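Open Afternoon at the Griltemgate Laboratory

Posted in January, under Visits

The Griltemgate laboratory opened its doors to outside guests this month, and I attended on behalf of the regional training network as well as for my own interest. Registration began at 2 in the afternoon. Fourteen of us were admitted in the first group, most of them teachers at technical colleges. Feven Araya, who leads the Ayele project, received us and conducted the full tour.

Ayele concerns two-armed work on a tabletop. The greater part of it takes place in simulation, and the demonstration was accordingly given on a large display in the seminar room. Ms. Araya explained that each task is first built as a virtual room, with its own table, arms and small objects, and that a setup may be run 2000 times before anyone considers moving it to hardware. The software used for this purpose is called Bruko. It was written in the laboratory and is not offered for sale.
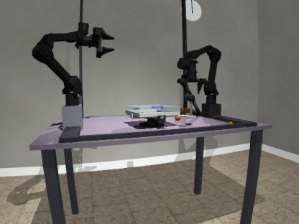

The group was then invited to ask questions, and a good many concerned the choice of objects. Balls are used often, Ms. Araya said, as they roll when touched carelessly and so reveal small errors in the approach of a gripper. Trays with rims are useful for the opposite purpose — they hold things within reach and allow a task to be repeated without much resetting. One colleague asked whether the two arms share a single controller. They do in the present version, although an earlier version, Jillska, kept them separate and suffered from frequent collisions near the middle of the table.

I asked how an object layout is chosen. The positions are drawn by the software within limits set by the team, and a batch of 100 layouts is reviewed by eye before it is accepted. Layouts in which an object cannot be reached by either arm are removed. I had expected this step to be automatic and was glad to hear the reasons for keeping a person involved.
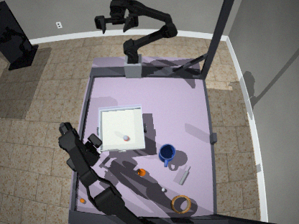 The simulated table from above, with the white tray, a blue mug and several small objects between the two arms.

After a short break we were given access to the workstations and could change the view for ourselves. The controls were simple enough for a first-year student, though the printed instructions would benefit from larger type. I have passed this remark on to the laboratory.

A second open afternoon is planned for the spring. Colleagues who wish to attend should write to me through the contact page, stating the name of their college and the number of places required.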